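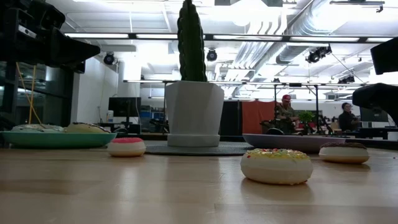 By Dae-han Bae
Botthorpe

Print this story | E-mail this story

The toy library on Ho Street will start lending pretend bakery sets in March, after two years of parents asking for play food that could go home for longer than a weekend.

Eight sets have been made up. Each has iced donuts, plates and a placemat, packed in a lidded tub with a picture list taped inside. They can be borrowed for three weeks at a time on an ordinary membership, and there's no extra charge.

Brayan Flores, who manages the library, said play food had always been the hardest thing on the shelves to keep together.

"A jigsaw comes back short by one piece and you can live with it," he said. "A tea set comes back as a teapot and somebody's sock. We used to lend the food loose in bags, and by the end of term there was nothing worth lending."

The old bags were withdrawn last winter. The library has 1308 items on its books, most of them puzzles, ride-ons and building sets, and for a while it had no play food at all apart from what was kept for use at the Ho Street rooms.

The new sets were paid for with a $2000 grant from Darkevico, the shelving and shopfitting firm on the Botthorpe industrial estate. The money also covers the tubs, the labels and a second set of plates to be held back as spares.

Flores said the donuts were chosen over cakes and sandwiches after a trial on the big table. Children were given a mixed lot of play food and left to it. Sandwiches were taken apart and not put back together. A wedge of cheese was used mainly as a doorstop. The donuts were served, passed around, stacked on plates, taken off again and sold at prices up to a million dollars.

"They don't need explaining," he said. "A two-year-old will hand you one. A six-year-old will open a shop and make you queue."

The colours matter more than he expected. In the trial the yellow one with the sprinkles was the first picked up nearly every time, followed by the pink. The dark brown one was usually left for the adults. Anyone making up a set from the general box now has to include a yellow, a pink and a chocolate before adding whatever else is there.

Plates were a longer argument. The library had a drawer of small plates that came with various tea sets over the years, most of them too small to hold more than one donut. The sets now go out with a teal plate and a lavender-grey one, both wide enough to hold a couple side by side. Having two colours lets brothers and sisters run separate shops from one tub, Flores said, although he admitted it had also led to disputes about which shop was better.

The dark grey placemat was a late addition. It marks out where the shop is, and tends to keep the pieces at one end of a table where they can be found again at tea time. It's also the part borrowers are most likely to forget, being flat and easy to leave behind under something else. Staff have been told to check for it first.

One item that won't be going home with anybody is the tall green cactus in the white pot, which children at the Wednesday session regard as part of the bakery. It stands on its placemat and saucer with the donuts set out around it. In one long-running game it's the owner of the shop. In another it is a customer who never pays.

"I've been asked a few times if it can be borrowed," Flores said. "No."

The tubs have been arranged so that a child can do most of the packing. Plates go in first, then the placemat, folded once, then the donuts on top. The picture list shows each piece at close to its real size so that younger children can lay the donuts down on it and see what is missing. Flores said he'd borrowed the idea from a tool board in his father's garage, where each spanner had its outline painted behind it.

Cleaning will be done between loans. Every piece is to be wiped over and left to air overnight before it goes back on the shelf, which means a set returned on one session day can't be taken out again until the next. Borrowers are asked to give the pieces a wipe at home as well but won't be turned away if they haven't.

Missing pieces will be handled differently from the way they were under the bags. In the past a family paid a flat fee for an incomplete return, whatever had been lost. Under the new system a missing donut is noted on the card and the family has until its next visit to find it. If it doesn't turn up, a replacement comes out of the spares and the charge is the cost of the piece.

"They nearly always turn up," Flores said. "Under the car seat. In the bath. One was in a gumboot."

The library has 583 member families, more than at any time since it moved from the old fire station. Flores put that down to the cost of toys, and to the number of families in the newer streets on the north side of Botthorpe living in smaller places, where there isn't room for a play kitchen or a shelf of games to be kept all year. A tub that fits under a bed and goes back after three weeks suits them better.

Members will be able to put their names down for a set at the desk or through Larkora, the online booking page the library shares with the tool library next door. Larkora lists each tub by number. It doesn't show which colours are in which tub, and Flores said he would rather it stayed that way.

"If the one with the extra sprinkles had its own number, there would be a waiting list to Christmas," he said.

Bookings are limited to one set per family at first. If the tubs are coming back in good order by the middle of the year, the limit may be lifted for birthdays. A family would then be able to take two sets for a weekend with a small deposit.

The sets are meant for children aged three and up. Families with younger children can borrow them but will be asked to sit in on the play. Flores said staff had looked at every piece for anything that might come away, and that a donut showing any cracking or lifting would be taken out of its tub for good.

Darkevico hasn't asked for its name on the tubs. The firm made the library's shelving when it moved to Ho Street and several of its employees are members.

The grant doesn't stretch to a second kind of set, but Flores has a list. A greengrocer is at the top, then a post office, then something he calls a hot chip shop, which would need chips that can't be pushed into a heating vent. He is taking suggestions at the desk.

In the meantime the library is after clean tubs with lids that clip on both sides, in the size sold for storing shoes or slightly bigger. They can be dropped off during opening hours. Donations of play food itself won't be accepted for the bakery sets, as the pieces have to match the picture lists, but good plates in plain colours are welcome and will be added to the spares drawer.

Opening hours are unchanged. The Wednesday session starts at 9.30 am and runs until noon, and children can use the toys at the big table whether or not their families are members.

Print this story | E-mail this story

Comments (6)

northsidemum
Good news. We had one of the old bags and I'm fairly sure I paid for a fried egg that was never in it. Will the picture list be in the tub or do we have to ask for it?

Kel
@northsidemum it says taped inside the lid. Well, inside the tub. Same thing.

Grandad of four
My grandson sold me the pink one for eleven dollars and then charged me again to sit down. He would take that cactus home if they let him. I think the three weeks is about right, any longer and they stop noticing it's there.

T. in Botthorpe
Can someone say whether you can book on Larkora without a tool library card? I tried last month for a ride-on and it kept sending me to the page for hedge trimmers.

Brayan at the toy library
@T. in Botthorpe — yes you can. Pick "toys" at the top before you log in, not after. If it still sends you to the hedge trimmers come in and we'll do it at the desk. Also thank you to whoever left the four tubs by the door, they're the right size.

Jules
Put me down for the post office. We have about a hundred old envelopes if you want them. Some have windows.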